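## Storing jump ropes without kinks

A cable rope that gets tossed in a gym bag comes out bent, and the bends stay. PVC cord is more forgiving but still takes a set if it sits in a knot for a month. Wrapping it takes a minute.

1. Hold the two handles side by side, pointing the same way.
2. Find the middle of the cable and let it hang so both halves are even.
3. Wrap the cable around the handles in wide loops. Keep the tension light. Pulling hard puts a crease in the coating at each turn.
4. Leave the caps sticking out so the bearings aren't under load.
5. Tuck the last bit of cable under the lower loops.

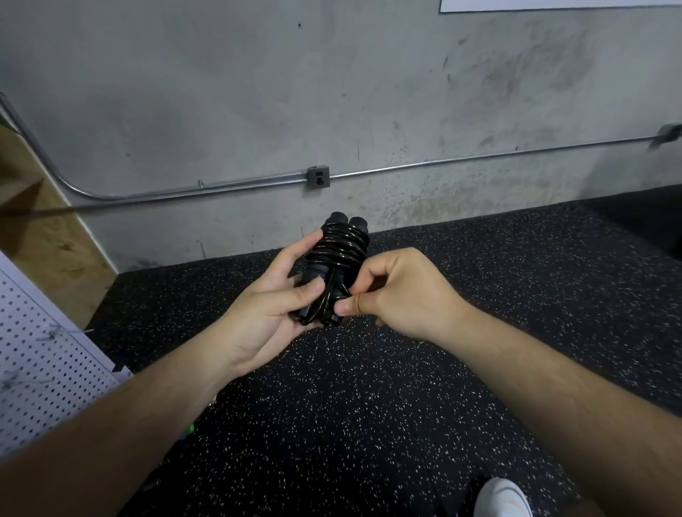

*Black cable rope wrapped around its handles, caps up.*

If the coil springs open, use a hook-and-loop tie. Rubber bands go sticky and leave marks on glossy cable.

Hang the bundles on a pegboard or lay them in a shallow bin. We use a Plemo bin, 60 cm long, in the garage. Keep it away from the water heater and out of direct sun, both of which stiffen the coating.

**Already kinked?** Soak the cable in warm tap water for a few minutes, keeping the handles out. Straighten it by hand, then hang it full length overnight. Steel cable with a sharp bend won't recover, so replace it.

Wipe ropes used on concrete with a damp cloth before wrapping. Check the part that hits the floor for worn coating every April or so.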